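在唐恩听托尔莫德聊毛线

去唐恩（Tangen）之前，我给托尔莫德·霍夫兰（Tormod Hovland）写过好几封信，他每一封都回，每一封都比我写的长。第一封里他花了大半页纸讲他家门口那条路冬天不好走，又讲了如果下雪应该在哪个路口拐弯，最后才在角落里添了一句：“四月来最好，羊刚剪完毛，我也比较有空说话。”于是我就四月去了。

他的毛线店叫Farora，开在村子靠水的那一头，门脸很小，推门进去先是一股羊毛脂的味道，再往里走才闻到咖啡。托尔莫德个子高，弯着腰在柜台后面找杯子，一边找一边问我路上吃了没有。我说吃了，他还是切了一盘面包出来，上面抹了厚厚的棕色奶酪。后来我们从上午一直聊到天快黑，面包吃完了又切了一次，我的本子也写到了最后一页，有些话只好写在他给我的毛线标签背面。

从一件拆掉的毛衣说起

我本来想先问他店是怎么开起来的，可是他坐下来就讲起了他外婆。“她织东西很快，拆东西更快，”他说，“我小时候有一件灰毛衣，袖子短了，她当天晚上就拆掉，线绕在椅背上，第二天洗了晾在走廊里，一圈一圈的，弯弯曲曲，像煮过的面条。我就站在那儿哭，觉得毛衣死了。结果过了两个星期，它变成了一件背心和一顶帽子又回来了！”

他说自己真正学会织是在十一岁，那年冬天得了很长的一场感冒，外婆嫌他在床上翻来翻去，就塞给他两根针。第一条围巾织得歪歪扭扭，开头窄，中间宽，到末尾又窄回去，外婆没有帮他改，只说狗可以戴。狗也真的戴了，戴了好几个冬天，后来掉进了船坞的水里，捞上来缩成了一小块毡子。那块毡子他现在还留着，垫在茶壶底下，我们喝咖啡的时候也顺手垫了咖啡壶。

年轻的时候他在轮渡上工作，一天要来回许多趟，织东西全在靠岸等车上船的那一会儿。同事们起初笑他，后来就开始递尺码。“机舱里那个人要袜子，船长要手套，要露手指的那种，方便翻航海图。”他说有一年圣诞节前他几乎没有睡过整觉，因为答应的东西太多，又都是同一天要。我问他那时候收不收钱，他想了想，说收过鱼，也收过一台坏了的收音机。

一家厂子关了门

店里卖得最久的线来自一家叫Wornovska的纺纱厂。托尔莫德说起这个名字的时候，语气像在讲一位脾气不太好的老亲戚。厂里纺出来的线粗细不匀，捻得又紧，新手拿到手里多半要抱怨，可是织成衣服穿上几年以后，别的毛衣起了球，松了领口，这种线织的还是挺挺的。他自己身上那件就是，肘部补过，补丁的颜色略深一点，他说补的时候同色的已经找不到了。

“厂子关门那年，他们给老客户都寄了信，”他回忆道，“信写得很客气，说仓库里还有一些存货，谁要就来拉。我开着借来的货车去了，本来只打算拿一点灰的和一点白的。到了那儿，看门的人把灯一开，我就知道完了。”那天他拉回来2,230绞线，车厢塞满，副驾驶座上也堆着，一路上后视镜什么都照不见。他太太英格丽站在院子里看他倒车，看了很久，然后问他打算让家里人睡在哪里。

英格丽后来成了店里管颜色的人。Wornovska的线没有色号，标签上只写染缸的编号，同一个编号里有时也有深浅，她就在窗户边上一绞一绞地比，把能放在一件衣服里的归到一起。这件活她只在上午做，下午的光偏黄，比出来的不作数。她那天不在店里，去女儿家了，托尔莫德反复说可惜，说有关颜色的事他讲不明白，在他眼里绿的就是绿的。

东西多了以后

聊到存放，他的话就更多了，看得出来是吃过苦头的。最早的线装在纸箱里，放在船屋楼上，第一个秋天就受了潮，底下一层有了霉味，他和英格丽在厨房里洗了整整一个星期，全家的椅子背上都晾着线，孩子们只好站着吃饭。第二年来了蛾子。“蛾子这个东西，你看见一只的时候，其实已经晚了，”他摊开手，“我把有虫的那几绞包好放进冷冻柜，跟鳕鱼放在一起。味道嘛，洗洗也就没了，大部分没了。”

现在他信的是几样很朴素的办法：线要洗净晾透再收，用塑料箱子，不用纸箱；架子要离地，也要离墙一掌宽；每年春秋各翻一遍，翻的时候抖一抖，看看箱底有没有碎屑。薰衣草他也放，不过他承认那主要是因为英格丽喜欢。樟脑丸他坚决不用，说有一位客人买了线回去织婴儿毯，隔了一个月打电话来问为什么孩子闻起来像她爷爷的衣柜。

还有一条他讲了两遍，要我一定写进去：已经绕成团的线不要久放。绕得紧的团子把线一直绷着，弹性慢慢就没了，织出来松垮垮的，洗了也回不来。要存就存成绞，用之前再绕。我听到这里有点心虚，家里抽屉里躺着好几个几年前绕好的团子，当时没敢说。 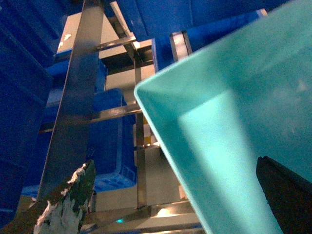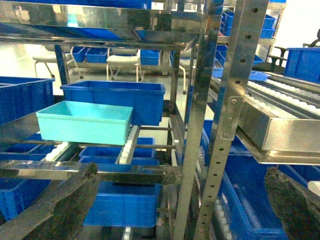 写信来的人

Farora没有网店，至少不是一般人说的那种。想买线的人可以写信，可以打电话，也可以寄一截旧线头过来让他们配。去年一年收到的信是1,725封，这个数字是英格丽记的，她在门后的日历上每天划道道。其中不少根本没有要买东西。有人只想问一种老花样叫什么，有人寄来一张祖父穿着毛衣的照片，问能不能看出是哪一带的织法，还有人写了满满四页，从头到尾讲自己的猫，末尾署名，没有问题。

“讲猫的那封我也回了，”托尔莫德说，“我回了三页，讲我们的狗。”

我问他这么多信怎么回得过来。他说早饭以后回一个小时，到点就停，停不下来的时候英格丽会把灯关掉。最难回的是修补的信。有一位住在北边的老太太，丈夫去世了，留下一件开襟毛衣，左边口袋磨穿了，她想补，又怕补得太新，看着像别人的衣服。他和英格丽在店里找了几天，最后从自己一条旧毯子边上拆了一小截下来寄过去，颜色褪得刚刚好。老太太收到以后回寄了一罐云莓果酱，还附了一张字条，说口袋补好了，里面的手帕她没有拿出来。

说到这里他起身去添咖啡，在后面待了好一会儿才回来。

教人，也被人教

每年冬天，店里的长桌会空出来办织袜子的课。来的人什么年纪都有，最小的一位九岁，最大的那位不肯报年龄。托尔莫德教课的办法很简单，头一个晚上只起针，起完拆掉，再起，再拆。有人受不了，第二次就不来了，他也不挽留。“袜子最要紧的就是口那一圈，”他说，“口紧了穿不上，口松了往下掉，后面织得再漂亮都白费。我宁愿大家在第一晚生我的气。”

课上用的说明是一本薄薄的小册子，叫《Guteck》，他自己写的，英格丽画的图。书名是他外婆对某种后跟织法的叫法，他问过不少人，没有谁知道这个词从哪里来，可能只是她念错了什么。册子印了700本，他当时以为够送一辈子，现在已经快要见底，正在犹豫要不要重印。犹豫的原因是第十二页有一个错，针数写少了，学生们早就自己用铅笔改过来了，还互相提醒。“要是重印就得改，”他说，“可是大家现在都挺喜欢那个错的。”

我问他这些年从学生那里学到过什么，他一口气讲了好几件。有一位渔民教他用渔网结接线头，接处比打平结小得多；一位护士教他把针数写在手背上，用医院里那种洗不太掉的笔；九岁的那位教他在手机上看视频，可以放慢，可以倒回去。“我以前都是看一遍，记不住，就生气，”他说，“她伸手过来按了一下，画面就慢下来了。我真是高兴得不得了！”

傍晚的时候

天色暗下来，他从架子上取下一绞深蓝色的线，让我伸出两只手撑着，他来绕。我刚才还听他讲了半天不要把线绕成团，便问了一句，他笑着说这团今天晚上就要用，外孙女要一副手套，大拇指要红的，其余随便。我们就这样面对面坐着，我的胳膊一会儿往左一会儿往右，渐渐酸得抬不起来，他一边绕一边讲轮渡上的船长，那位船长八十多岁了，手套已经换到第五副，每一副都嫌比上一副紧。

我问他有没有想过以后店怎么办。他说女儿对毛线没有兴趣，女婿倒是有一点，去年冬天悄悄报了袜子课，坐在最靠门的位置，以为别人认不出来。“他起针很紧，”托尔莫德说，“不过人很有耐心，拆了好多回也没吭声。再看看吧。”

临走的时候他往我包里塞了一绞灰线，又塞了一本册子，翻到第十二页，用铅笔替我把针数改好。外面开始下小雨，他站在门口，又把路口该怎么拐弯给我讲了一遍。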